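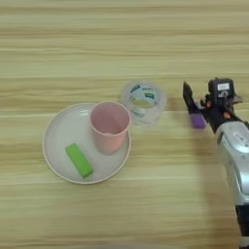 Chapter 6
Solids on the Table

By the end of this chapter you should be able to name the common solids, find the volume of a box and a cylinder, and estimate the volume of things that are neither. You will need a ruler marked in centimeters, a piece of string and a pencil. A calculator helps in the later sections but is not needed for this one.

In Chapter 5 every shape was flat. We measured floors, fields and sheets of paper, and we gave each answer in square units. The objects in this chapter take up space. A plate, a plastic cup, a roll of packing tape and a small block can all sit on the same table, and each of them calls for a different method.

6.1 Naming a solid

Start with the block. It has six flat faces, and each face is a rectangle. A solid like this is called a rectangular prism, though most people call it a box, and we will use both names. If all six faces are squares, the prism is a cube.

A roll of tape has two flat ends, and each end is a ring. The outside is curved, and there is a round hole through the middle. We call it a hollow cylinder. The hole matters a good deal when we come to volume, and leaving it out is the most common mistake in the exercises on page 116.

A tapered cup is wider at the rim than at the base. Its sides are straight but they lean outward, so it is a piece of a cone with the point removed. The name for this is a frustum. You will meet the formula in Section 6.5. Until then we will treat the cup as a cylinder

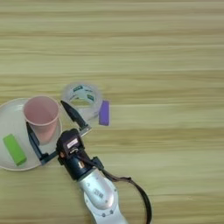 whose width is halfway between the width of the rim and the width of the base. The result is a little off, but it is close enough for kitchen purposes.

A plate is harder to name. From straight above it is a circle, and in Chapter 5 we would have stopped there. From the side it is a shallow dish with a raised rim. For most problems we need only the distance across it and the height of the rim.

Before you measure anything, look at it from above and then from the side -- get your eyes level with the tabletop. Make a quick sketch of each view and write the measurements on the sketch.

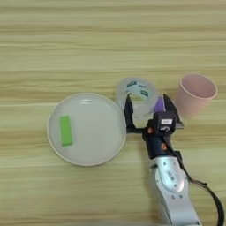
6.2 Volume of a box

Volume is measured in cubic units. One cubic centimeter is the space inside a cube that is 1 centimeter long, 1 centimeter wide and 1 centimeter high. To find the volume of a box, multiply its length by its width by its height.

Suppose a block is 12 centimeters long, 6 centimeters wide and 4 centimeters high. One layer of centimeter cubes on the bottom takes 12 × 6 = 72 cubes. Four layers fill the block, so the volume is 288 cubic centimeters. Turning the block on its end changes the height and the size of each layer, but the volume stays the same.

Now take a cube that measures 6 centimeters along each edge. Its volume is 6 × 6 × 6 = 216 cubic centimeters. Each face has an area of 36 square centimeters and there are six faces, so the surface area is 216 square centimeters. The two numbers match, but the units do not. One tells you how much space the cube fills, and the other how much paper would cover it.
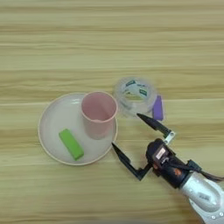
Does a cup have one volume or two?

It has two, and you must decide which one the problem wants. The space inside the cup, where a drink would go, is its capacity. The plastic itself also takes up space, and that is a much smaller amount. In this book "the volume of a cup" means its capacity unless we say otherwise.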